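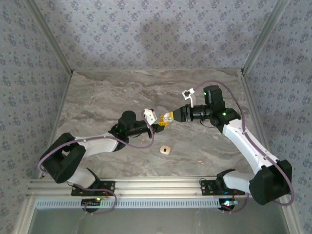
Figure 8.1 Two arms on a shared rail, with the grippers close together above a small block.

Chapter 8
Learning a Task for Two Arms

In the earlier chapters we trained one arm at a time. The policy received the joint positions and the camera image, and it gave back the next short piece of motion. With two arms the same recipe can be used, but one new difficulty appears: each arm is now a moving obstacle for the other. In Figure 8.1 the yellow jaws almost touch. A small error in either arm is enough to make a collision.

The main example of this chapter is the Cellthorpe study by Marthinus Shabalala. He asked a simple question. Should two arms be controlled by one policy which sees all the joints, or by two policies which see only their own? He collected 300 demonstrations of a handover task and trained both versions on the same data — only the input and output layers were different. In the test, the joint policy completed 53 more handovers than the separate policies.

This result is easy to read too quickly. The separate policies were not worse at grasping. They failed mostly in the moment of release, when one arm must wait for the other. We come back to this point in Section 8.3, where we look at the timing of the gripper commands.

The reader should know the notation of Chapter 5 before going on. Section 8.1 defines the combined state of two arms. Section 8.2 explains how demonstrations are recorded and cut into pieces, and Section 8.4 repeats the comparison with fewer demonstrations.

8.1 The combined state

Let the left arm have the joint vector q_L and the right arm the joint vector q_R. We write the combined state as q = (q_L, q_R), always in this order.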